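Let the People Sing the Psalms

January 2, 2018

Since May our congregation has been singing a whole psalm every Sunday, and I am here to tell you it is the best thing to happen in our worship in years. I mean a real psalm, all the verses, chanted by everybody in the room from the farmers in back to the kids who can barely read. If you had asked me two years ago whether this could work at Conov, I would have laughed. We are a small parish, and our organ has five stops that can be trusted.

I grew up with the psalm as a thing you got through. The pastor read a line, we mumbled a line, and somebody always came in early. Later on it was a paraphrase with a refrain, and the refrain was all anyone remembered. I don't think I knew, before I was grown, that Psalm 88 ends in darkness and just stops there. What a thing to keep from people who are grieving!

Then I visited the church over at Doseler for an evening service. They chanted Psalm 104 to a plain tone with no accompaniment at all, one side of the nave answering the other. There were maybe thirty people. I couldn't stop grinning. I drove home trying to sing the tone in the car and got it wrong the whole way.

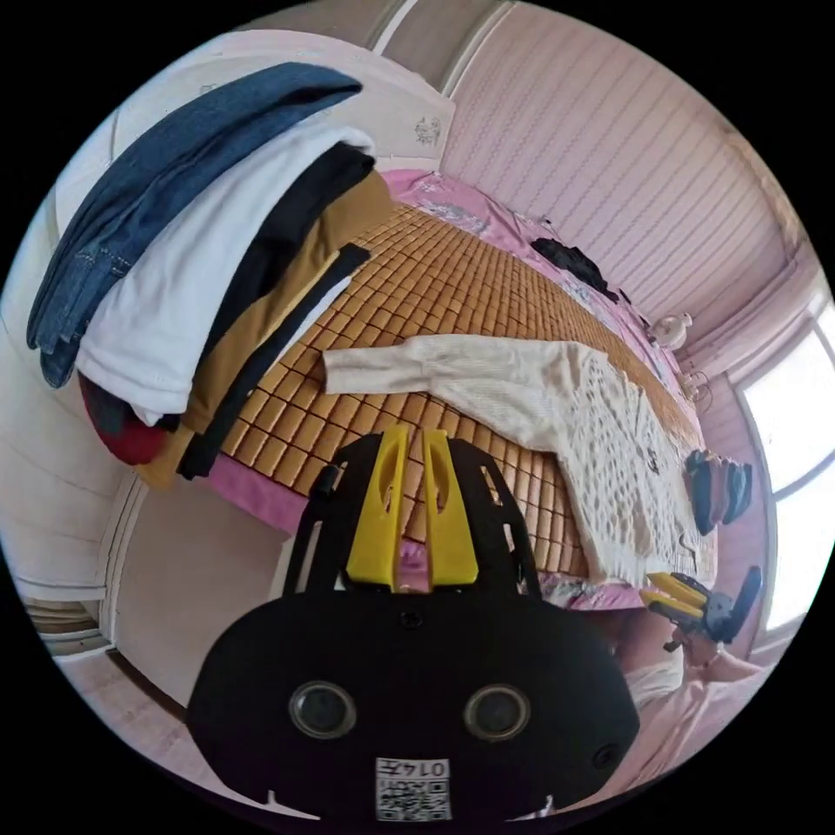
The usual objection is that chant is hard, and people who have never tried it say so with great confidence. A simple tone has two halves. You hold one note for most of the words, you move at the end, you breathe, and you do it again. Our hymnal has a whole page of these and we use one of them for a full season, so that by the third week you can put the book down a little and hear what you're singing. Compare that with some of the hymns we think of as easy. I love "A Mighty Fortress" with my whole heart, but try teaching that rhythm to a visitor.

The other objection is better, and I take it seriously. Some of the psalms are ugly. They ask God to break people's teeth. A friend from the Akande parish says we shouldn't put those words in the mouths of children, and I understand the worry. But the children already know what it is to be that angry, and so do their parents. The church has prayed these prayers for more than 2000 years, counting the synagogue before us, and I would much sooner be angry in God's hearing than anywhere else. Luther called the Psalter a little Bible, and he didn't cut the hard pages out of it.

It does take time. A long psalm adds five minutes, sometimes more, and we've had a few comments about the roast in the oven. So shorten the announcements! Print them. Everybody can read about the Linine Road cleanup at home.

If your parish wants to try, start with something short like Psalm 121 and leave the organ out for the first verse. Pause in the middle of each line longer than feels comfortable. Ours was ragged all summer and we sang it anyway, and last Sunday the two sides of the church were listening to each other.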